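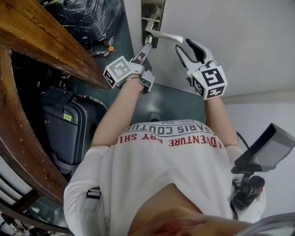
Unit 4: Door ironmongery and the means of escape
Handout for part-time students. Revised May 29, 2020.

4.1 Scope

This unit covers the hardware fitted to internal hinged doors: hinges, latches, locks, handles and closers. Glazing and seals are dealt with in Unit 5. Bring the door schedule for the Nulstead building, which is used in the exercises.

4.2 Opening force

The force needed at the handle depends on the closer setting, the friction in the hinges, any pressure difference across the door and the distance from the hinge line to the handle. A closer produces a turning moment. The force felt by the user is that moment divided by the distance to the handle. For a closer moment of 134 N m and a distance of 770 mm the result is 174 N, far too high for any ordinary door. Students who get a value of this size in an exercise should check whether they have read the moment in the wrong units.

Measure twice: once at the start of movement and again as the door swings. The first reading includes the latch unless it is held back. State in the notes which method was used.

4.3 Lever handles and knobs

A lever needs less grip than a knob because the hand can push down without closing round it. The return spring may be in the lock case or behind the rose. A heavy lever on a weak spring will droop in time, and the usual fault report is "handle loose" when the fixings are sound. Check the spindle length as well; one cut short for a thin door will slip on a thicker one.

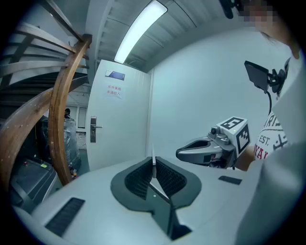

Yaqin Yu asked whether a drooping lever can be cured by fitting a stronger spring in the rose alone. It can, provided the follower in the lock case moves freely. If the follower is stiff, the added spring hides the fault and the latch may still fail to throw fully. Free the follower first, then decide.

4.4 Latch and strike plate

The bevel of the latch must meet the lip of the strike before it meets the frame. Where the door has dropped, the latch bears on the lower edge of the opening and the closer is often turned up to overcome it. This raises the opening force and leaves the cause in place. Compare entries 2 and 9 on the Mamgate survey sheet.

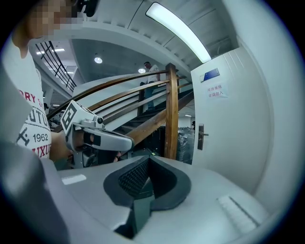 Yolanda Carhuamaca objected that filing the strike is quicker than rehanging the door. Quicker, yes, and acceptable for a small drop on a door with no fire rating. On a fire door the gap at the head must be measured before any metal is removed.

4.5 Exercises

(a) Work out the handle force for each door on the Larnirgate schedule.
(b) Sketch the Dufour latch in section and mark the follower.

Answers are due at the first session in October.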